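Section 3: Planning your purchase

3.1 Before you order

Read this section before you fill in the order form. It covers how many hand-held grippers to buy, what to budget for besides the grippers, and what the site must provide. Setting up the software is covered in Section 5.

Note: The Prarken gripper is sold singly or as a pair. A pair shares one charging dock. Two singles come with a dock each and take up more bench space.

3.2 Working out quantities

1. List the tasks you want to record in the first year. Write each one as a short action, such as "lift the flowers and put them down beside the tumbler".

2. Mark each task as one-handed or two-handed. If any task is two-handed, order pairs.

3. Decide how many people will record at the same time. Allow one gripper or one pair for each person, plus one spare for every 5 in use.

4. Write down the objects each task needs. Include soft and awkward shapes as well as rigid ones. Artificial flowers cost more than most people expect and should have their own line in the budget.

5. Check what the operators will wear. Gloves should be ordered by hand size, and long sleeves must not catch on the strap. 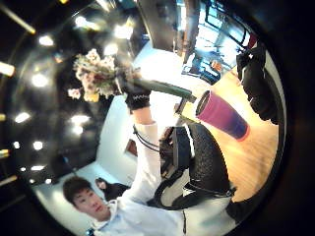 6. Visit each room you plan to use and note the lighting. Rooms with large windows or many ceiling lights may need blinds or dimmers, and these are charged to the site.

3.3 What to put in the budget

Gripper, single: £1391, including strap and charger.
Storage cards: allow 28 for a team of four.
Replacement finger pads: one set per gripper per quarter.
Gloves: two pairs per operator.
Objects and furniture: set by your task list.
Training: half a day per site, delivered by Rormont.
Delivery: quoted separately for addresses outside the mainland.

Prices were checked on 28 October 2024 and do not include VAT. The Pladmont carry case is optional. It holds one pair and the dock, and is worth having if you record at more than one address.

Caution: Do not buy finger pads from another supplier to save money. Pads of a different thickness change how far the fingers close, and the gripper will need to be calibrated again.

3.4 Placing the order

1. Send the completed form to Renji Morikawa in the sales office. Questions about quantities go to Itsuki Fujimoto.

2. Allow 30 working days for delivery. Orders for use in March should be in before the end of the previous year.

3. Check the contents against the packing list on arrival and report anything missing within 5 working days.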